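Autumn Notes from the Workroom: Hemming and Mending Table Linen

The workroom at Durkdale resumes its regular hours in March, and with the cooler evenings comes the season for finishing work. Readers who follow this blog will know that the summer was given over to knitting. The coming weeks are reserved for table linen, which is less demanding and can be put down at any point without losing one's place.

The first project is a plain hemmed cloth for a small table. Linen, cotton or a blend of the two will serve, provided that the weave is even and a single thread can be drawn out to mark a straight line. The fabric should be washed and dried before cutting, at the temperature that will be used for the finished cloth. Pressing should be done while the fabric is still slightly damp.

To mark the hem, measure 25 millimetres from the raw edge and draw one thread along the full length of each side. Fold the edge over twice to meet the drawn line and pin at right angles to the fold. Corners should be mitred before any stitching begins. A folded corner that looks acceptable under the iron will often prove too bulky for the needle, and unpicking it later tends to spoil the weave.

For hand sewing, a slip stitch in a matching thread remains the preferred finish. Those working by machine may use a straight stitch close to the inner fold, with the tension reduced a little for lighter fabric. In both cases it is advisable to begin partway along a side and leave the corners until the hand has settled into the work.

Thread was the subject of several letters over the summer. The Cumen cotton in shade 593, a soft charcoal, is again in stock at the Nistholm shop and is the shade used for all samples this season. It is sold in 2 weights. The finer is suited to hemming, and the heavier to tassels and decorative edging. Readers who prefer a natural tone may substitute the undyed Kirui linen thread, although it should be drawn across beeswax first to keep it from fraying.

Tassels require patience more than skill. Wind the heavier thread around a piece of stiff card, tie it firmly at the top, cut along the lower edge and bind the neck with a separate length. Trim only after the tassel has been attached and allowed to hang overnight. A pair at each end is sufficient for a small cloth, and more will catch on chairs.

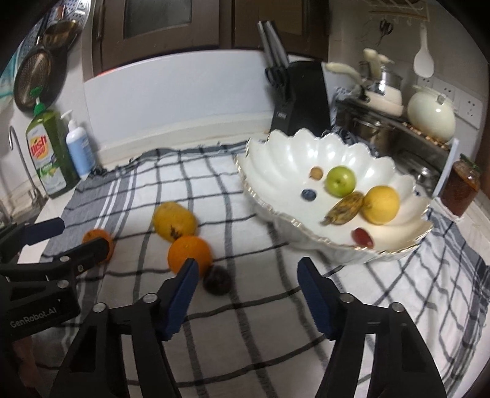 Checked cloth with a striped grey border, and a scalloped bowl.

Mending will be covered in the second part of these notes. Small holes in plain weave can be darned with thread taken from the hem allowance, so a few lengths should be kept whenever a new cloth is made. Larger tears call for a patch, cut on the grain and matched to any check or stripe before it is basted down. Matching is easier in daylight, and the author has given up attempting it after supper.

The Saturday sewing table at Nistholm will run as usual from ten in the morning. Those attending are asked to bring their own scissors, labelled, and a cloth that has already been washed. Irons are provided. The pattern sheet for the hemmed cloth will be available at the front counter, with measurements in both centimetres and inches.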